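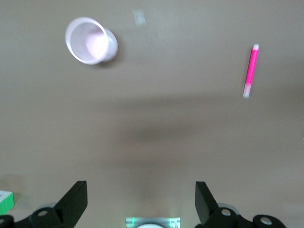
*Ticket 1278, opened by Milagros Evangelista, shared desk, Gotside office*

**Problem:** The pen cup on the shared desk falls over, and the pens go everywhere on the table.

**How often:** Many times in a day, mostly after lunch. The cup is plastic and very light. When somebody takes the pen they want, the other pens lean to one side and the cup goes with them.

**What I tried already**

- Put the heavy markers in first and the highlighter last. It was a little better for one morning.
- Moved the cup away from the place where people put their elbows. No change.
- Put 6 coins in the bottom. The cup stayed up, but the coins were gone by the evening.
- Asked Forketti for a wider cup. They sell only in boxes of 100, so I did not order.

**State at 3:20 pm:** Markers are on the table again. I checked the caps, because last month two markers dried out and we had to throw them away.

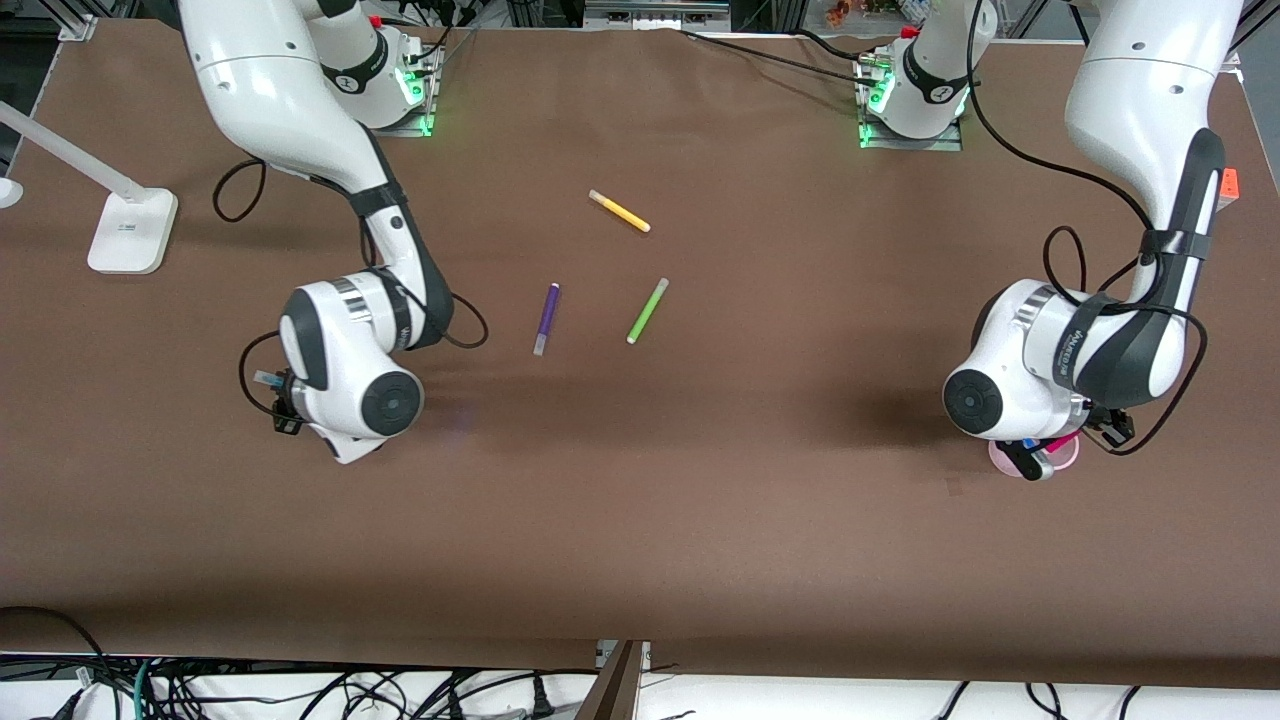 **Kazue Sasaki:** Please do not glue the cup to the table, the Flavier people asked us to keep the surface clean. I would try a flat tray for the markers and keep the cup only for thin pens. There should be one in the Hoshino cabinet, second shelf.

**Milagros:** Thank you, I found the tray. It is a bit short, but the markers fit if I lay them in a diagonal way. I will use it until December and write here if it is not good. Please leave the ticket open.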